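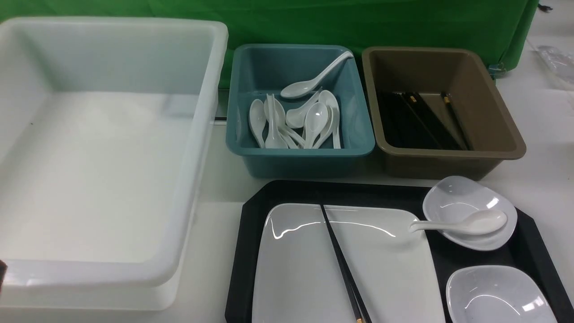 From the kitchen: new tubs for the spoons and chopsticks

Dear members of the Clodine house table,

In the last newsletter I promised to write something about the cutlery, and then I did not do it. Several of you have asked me in the corridor, so I will try to explain now how we want to keep the things for the table from this summer on.

As you know, our noodle soup evening has grown. In April we had 29 people at the table, and the whole year before it we served 1459 bowls, which Pei-shan Yeh has written down evening by evening in her blue notebook. The kitchen has stayed the same size. The old cutlery drawer was bought for a family, and when it was full, the soup spoons went on top of the forks and the chopsticks went wherever there was a hole. In the spring I found one chopstick behind the bread bin and its partner never.

So the drawer is now only for knives, forks and the can opener. Everything for the soup evening lives in open plastic tubs on the worktop. The white soup spoons go in the blue-green tub. The black chopsticks go in the brown one beside it, all lying in the same direction, please. I know this sounds strict, but when they lie crossed the tub is full with half of them, and one cannot take out a pair without taking out five.

Then there is the large white bin. This one is for what comes back from the table. When you carry your bowl to the kitchen, you put your spoon and your chopsticks in the white bin, and you don't need to think about it more. At the end of the evening the two people on duty wash what is in it and sort it back into the tubs. Before we begin to eat, the white bin must be empty. Last month somebody kept onions in it, and they were very good onions, but the place for them is the shelf under the window.

Some small points about the soup spoons
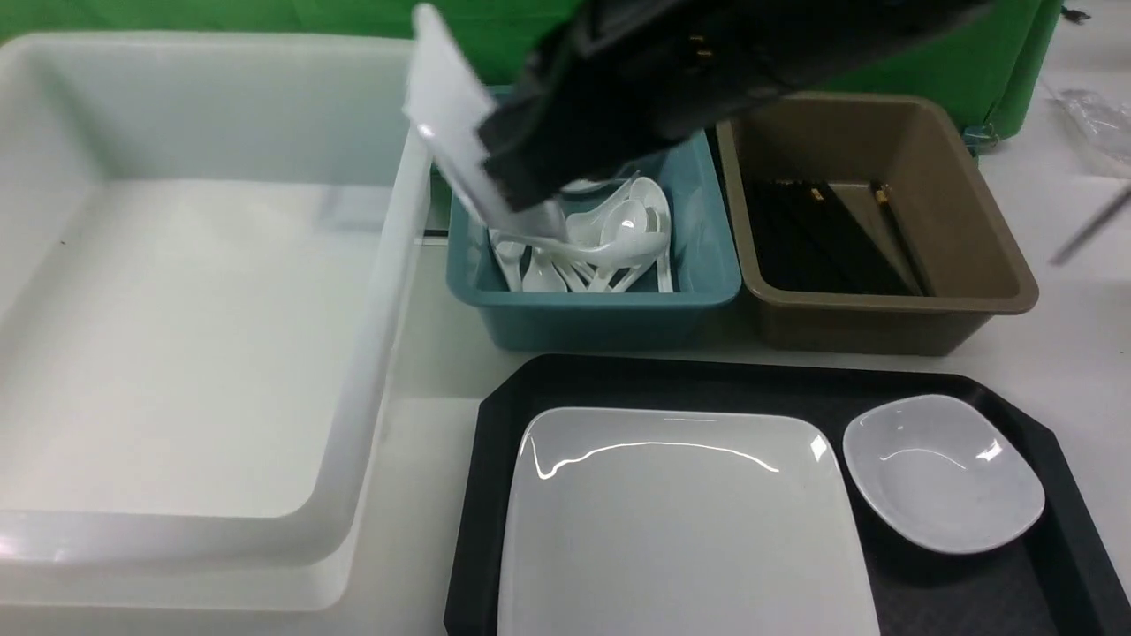 The soup spoons in their tub, next to the big white bin.

Yung-ching Chang, who brought the first soup spoons to the house in her suitcase, has asked me to pass on some wishes. I write them as she told me, with my own words where I did not make notes fast enough.

The spoons are to be put down in the tub and not thrown. After washing, they lie on a towel for 15 minutes before they go in. If you find water at the bottom of the tub, take everything out and wipe it. The spoons may lie in any direction, she is not worried about this — they have such a round shape that they will never make an orderly pile, and she has tried it for many years. A spoon with a broken edge should go to her and she will decide.

There was also a question from Abenezer Worku, if the smaller spoons for dessert may go in the same tub. We talked about it quite long. My opinion was no, Yung-ching's opinion was yes, and as she is the one who cooks, the answer is yes for the moment. If you lay the table and you need only soup spoons, you will have to look a little. We will see after the summer if we want one more tub. Marama Pomare has seen the same kind in two other colours at Margaritis, the household shop behind the station, and she says the green was already sold out when she went there the second time.

Carrying things to the table 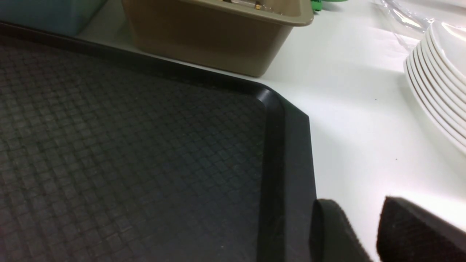
For the long table we need to carry less and walk less, and this was the other thing I wanted to write about. Until now each person went to the kitchen for his own spoon, and with so many people there was a queue at the door just when the soup was ready to come out. From the next evening, one of the two on duty lays the spoons and the chopsticks on a tray and goes once around the table with it. Please use the big black one with the raised edge. The floor of this tray has a woven pattern with many small squares, and things don't slide on it as they did on the old metal one, but the dust also likes to sit between the squares, so it gets a wipe with a damp cloth before anything is laid on it. A dry cloth is not enough, I have tried. Up to 15 places can be laid from one tray, more becomes too heavy in one corner and you will have to hold it against your stomach.

After use, the tray is washed by hand and stands upright behind the tap until the morning. It does not fit in the dishwasher. Two persons have already tested this and I thank them.

Still open

We don't have labels yet. Marama wanted to write them on paper tape, I wanted to write nothing and see if everybody learns the colours, and Pei-shan has asked in which language they would be. If you have a good idea, please leave a note in the box by the stairs.

We are also still missing the long ladle with the hook. It was last used on the evening with the pumpkin soup, and it may have gone home with somebody's pot. It can come back quietly to the hook beside the cooker.

The next soup evening is on 13th July. Yung-ching cooks, with a vegetable broth and a second pot with chicken. On duty are Abenezer and myself, and we will start to lay the table one hour before. If you bring a guest, please write the name on the list on the kitchen door — the guest's name and also yours, because last time we had three guests called Anna and didn't know whose they were. Bring your own bowl if you have a favourite. The bowls of the house are enough for all, but they are a little small for those who like many noodles.

Meinrad Lehner, for the kitchen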